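Slept badly again, so I tried the new rule: no screens after nine, window open, a cup of that Marchal tea everyone at work swears by. The box says it "supports restful evenings." Supports is a nice careful word. My chair supports me too and I don't pay that much for it every month.

I lay there until well past two. Got up, ate toast, went back. Then the alarm.

The sleep program from Flaritz wants me to write down how I feel each morning on a scale that runs from cloudy to sunny. I put cloudy. It told me I was making progress. Last week I put sunny on purpose, after a terrible night, and it told me the same thing in the same green letters. I have paid for 7 weeks of this. 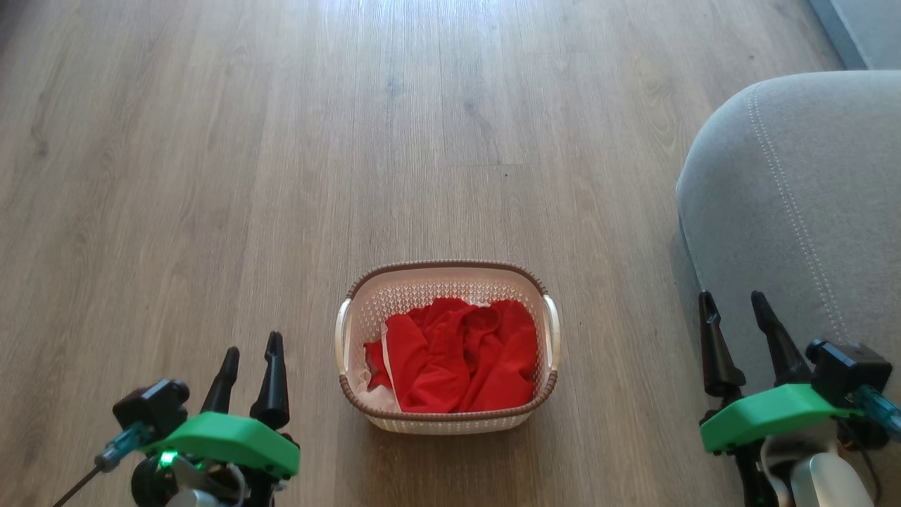
Amilholm, October

Dark before dinner now. Left the red thing in the basket on the floor and didn't deal with it, which the Flaritz people would call "unfinished business in the rest environment." They have a whole lesson on it. I skipped that one.

Went over the numbers tonight, since I had the notebook out. I've kept it for 124 nights. The best stretch was five good nights in a row, and I went back to see what I had been doing right. No tea, no program, coffee after lunch, a stupid movie every evening. The worst stretch was the week I followed the plan to the letter. I know that proves nothing. The weather was different, work was different. But if it had gone the other way they'd have put me on their front page.

My sister says I should try the clinic out in Grivholm. Three visits, and the first one is mostly a questionnaire. She went for her back and came home talking about posture for a month, and she still lies on the couch with a heating pad. I said I'd think about it. I might call and ask what it costs, at least.

Canceled the tea. Have to remember to cancel Flaritz before it renews.

Ten past eleven. Not tired.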